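Oct 18, 2025 -- equipment planning, gripper and wrist spares

Went through the spares shelf and the open quotes so the February order can go in as one request. Notes below are for me and for whoever ends up placing the order.

Fingers first. We are down to 2 pairs of the ribbed rubber ones that are still in the bag. The pair on the arm now has specks and scuffs on it but still closes evenly. I don't want to change it before it needs changing, but at the rate we went through them over the summer, 2 pairs won't carry us to February. Mosivico quoted 62 dollars a pair for a box of 6 pairs, or a little less each if we take 20. I'd take 6. The 20 box only makes sense if the Prisia arm comes in on the same mount, and the mount drawing we were promised still hasn't shown up. Asked again this morning.

Telus also has a finger that fits, softer and cheaper. We tried a sample set in the spring and it picked up plates well but folded over on thin handles. Cutlery is most of what we do on the tables, so I'm leaving it off the list.

Second item, wrist camera. The one we have is usable, but the far part of the view goes soft and bright tops blow out. Same thing in the table work.

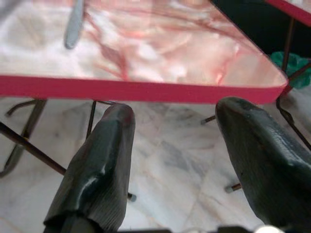

Wrist view, pink marbled table, fingers open. Handle at the back is soft, ribs on the right finger are sharp.

At that range I can tell it's a utensil handle and not much more. Knife or spoon, I couldn't say. The glossy top doesn't help. Before anyone spends money on a camera I'd like to try two things that cost nothing: lock the exposure lower, and set the focus a bit farther out. If that gets us a readable handle without losing the fingertips, the camera moves to the bottom of the list.

If it doesn't, the Zeleke module is the one I'd ask for. Same bolt pattern, adjustable focus, and the cable comes out the side so it wouldn't rub on the gripper base. Lead time on their sheet is 6 weeks. That means deciding before the holidays, or it slips past February and into next year's money anyway -- worth asking which year the invoice would count against.

Third item, tables. I had a line in the budget for a plain matte table to work on. I'm taking it out for now. The patterned tops and thin dark legs are harder to work with, but people have furniture like this at home, and a matte table would mostly tell us the arm works on a matte table. What I would buy is a roll of matte film, enough for one top, so we can compare with and without. Cheap enough to go through petty cash.

Still open:
- Mount drawing for the Prisia arm. Holds up the finger quantity.
- Exposure and focus test on the current camera. Log the settings this time.
- Does the Mosivico price include shipping? The quote doesn't say.
- Spare wrist cable. We have none. Add one whatever happens with the camera.
- Old finger inserts in the bottom drawer, keep or toss? They don't fit anything we run now.

Order so far: 6 pairs of fingers, one wrist cable, one roll of film. Camera on hold until the test is done.

We use cookies to keep you signed in and to remember your notebook settings. Accept | Manage preferences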